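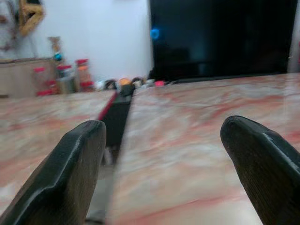
2024-12-19
by Sharada Varghese

Home Diary About Contact

Search this site Go

Slept badly again and gave up at five. Did the Dretov accounts before breakfast and found the missing 154 - I had entered it under April. Ebise rang at nine about the kitchen. She wants an answer on the counter by tonight, and I keep going back to the marble pattern in pink, red and white. Glossy, though, and Hamish says glossy shows every crumb.

Walked to the post office with the parcels. Long line, bought stamps anyway. Soup for lunch, then a nap I hadn't planned. Daniyal is coming for supper tomorrow, so I need onions and a lightbulb for the hall. Still haven't called Ebise back.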